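My second summer with the small shop

August 6, 2023

I wanted to write this post already in the spring, but every time I sat down there was a delivery, or a customer, or I was simply too tired. Now it is August, half of the street is on vacation, and I have a quiet morning with coffee. So I will write about shelves.

When I took over the shop from Ilse Kuipers, she gave me the keys, a folder with the suppliers, and one piece of advice. She said, "Do not move anything for one year." I listened for sixteen days. Then I moved the tea from the left wall to the window, and the tea stopped selling. People came in, walked to the left wall, looked at the soap that was standing there now, and walked out. Some of them told me they were sorry that I did not have tea anymore. The tea was standing behind their back.

I have read a lot about this since then. In the library there is an old book about shopkeeping, and it has a whole chapter about what the eye does when a person comes through a door. The writer says that we look first to the side where we will walk, and only later at the window, because we have just passed it and our head thinks it is finished with it. I do not know if this is science. But for my tea it was true, and I put it back.

The other thing I learned is about height. I am not a tall woman, so in the beginning I put everything where it was comfortable for me. My brother-in-law came to visit and said it looked like a shop for children. We spent an evening lifting the boards by two holes each, and I bought a step stool from Willems, the hardware store on the corner. The good chocolate is now at the height of the eyes of a normal person. The heavy things, like the big jars and the cat food, are low, and the things that children like are low too, but far from the door, so that the parents have to walk past the rest. I feel a little bit guilty about this.

Small boxes are the most difficult. A jar stands by itself, a bag can hang, but a small box lies down and then you see only the thin side, and nobody buys a thin side. I tried to build towers with them. The towers looked very nice until the first customer took a box from the bottom. Then I tried baskets, and in a basket everything looks like it is on sale. Now I use clear stands, and I am happy with them. The box leans back a little, you can read the front, and the stand itself almost disappears.
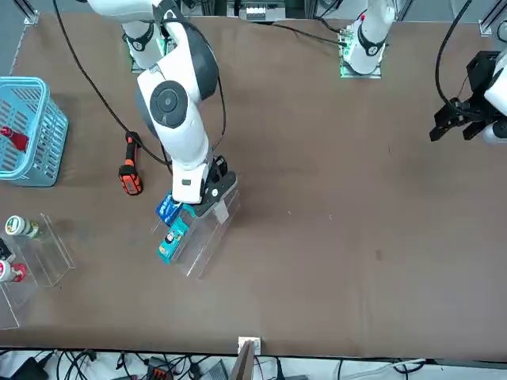
A small box against a clear acrylic stand.

My supplier for the stands is Zakell. I ordered sixteen in October and I paid too much for the shipping, so if you have a shop near me, please write to me and we can order together next time. They scratch easily. Do not clean them with kitchen paper! I ruined two in this way. A soft cloth and water with a small drop of dish soap is enough, and you must let them dry standing up, otherwise you get a white line along the bottom that never goes away.

Then there are the price cards. Ilse wrote all of them by hand, with a beautiful old-fashioned seven with a line through it. My handwriting is more like a doctor's. For some months I used a program called Clustix to print the cards, and it worked well, but the older customers complained that the numbers were too small, and when I made them bigger the names did not fit. So I went back to a black marker and I practiced my sevens. One lady asked me if Ilse was back. It was the best compliment I got this year.

I should also say something about counting, although I do not like it. Twice a year I close for a day and count everything. The last time there were 156 different articles in the shop, and I found candles that I was sure I had sold already. They were behind the coffee filters. I also found out that I have much too much mustard. If you like mustard, you know where to come. It is good mustard, from Pikport, a little sweet, and it goes very well with boiled potatoes, which my mother would serve with it every week if we let her.

What I still want to change is the corner next to the register. At the moment it has batteries, mints, reading glasses and a plant. The plant is not for sale but people ask for it all the time, so maybe I should sell plants. My sister says no, because I forget to water even this one. She is right, but a customer waters it for me when she comes for her newspaper, and it has three new leaves.

After the vacation I will be open again on the usual hours, and the fall teas are already ordered. They will be on the left wall.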